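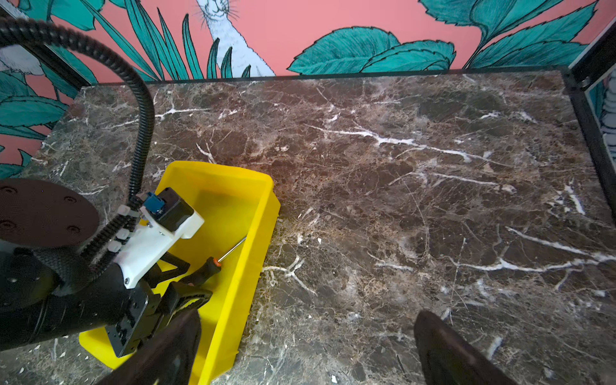
Clearing and tracing fault 698 on the left gripper

Applies to two-arm Unau cells with stepper-driven grippers and controller firmware from the February release onwards. If your cell still has the old Hamada driver boards, the fault is reported as a general axis error and the counts below will not match.

Fault 698 means that the jaw position has moved away from the commanded position while the gripper was holding. On our cell it came up during the tool-to-bin task, always on the left side and always with a screwdriver in the jaws. The controller then cuts the holding current, and the jaws can open under load. Treat any raised tool as likely to fall.

Making safe

Press the stop before reaching in. Do not rely on a software pause, as a paused arm still holds torque and will resume from the pendant without warning. Support the tool by its handle with one hand, release the jaws with the manual screw, and take the tool out. If the shaft is wedged against the bin, move the bin first. Keep fingers out from between the two arms until the drive lamps are off.

Write down the jaw position shown on the fault page before you reset. A reset clears it and it is not kept in the log.

Step 1. Read the count

With the jaws closed on the Sterbridge test bar, the display should settle at 3,848. Open and close five times. A spread of a few counts is normal. If the reading creeps in the same direction each time, the motor is losing steps, so go to step 3. If it jumps, go to step 2.

Step 2. Check the cable run

Power off. Follow the conduit from the upper arm down to the bracket and check every clip. The loop must be free to open out when the wrist turns. A clip that has slid down shortens the loop and pulls on the motor connector at full roll. Ours had moved by the width of one clip. Unplug the connector, look for a pin pushed back in the housing, and refit it until it latches.

Turn the wrist by hand through its whole range and watch the connector. It should not move.

Step 3. Check the bracket

Put a driver on each bracket screw. Printed brackets relax with time and the screws go slack without looking slack. Nip them up evenly and stop there - a cracked bracket gives the same fault and takes longer to find. Any visible crack means a new part.

Step 4. Test with the tool

Restore power and home both arms. Place the tool across the bin and close the left gripper on the handle without lifting.

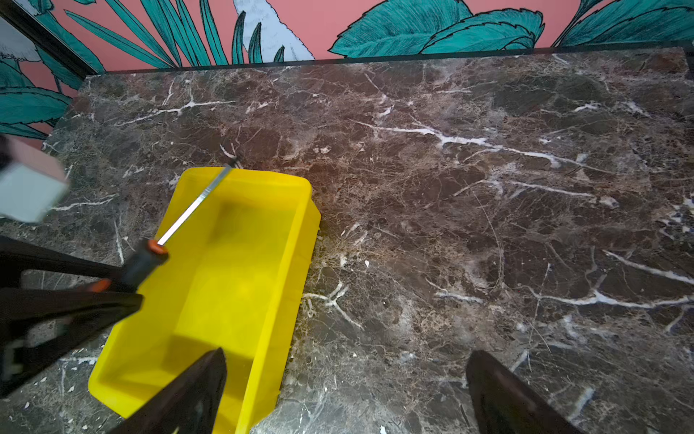 Test position for step 4: handle in the left gripper, shaft across the bin, tip on the worktop beyond the far rim.

Hold for two minutes and compare the position at the start and the end. Then lift by a small amount and repeat. Yến Đàm, who maintains the second cell, does the lifted test at three wrist angles, and it was the third that brought our fault back the first time we thought it was cured.

Step 5. Set the hold current

The Zoltside drive takes a value in its own units. The default is 2,000, and 3,000 is the limit for continuous hold. Do not raise it to hide the fault. We ran at the limit for an afternoon and the fault still came back, with a hot motor as well. Return it to the default once the clips and screws are right.

If 698 returns

Swap the left and right motor cables at the controller. If the fault moves to the right side, the drive channel is at fault. If it stays on the left, replace the arm cable, then the motor.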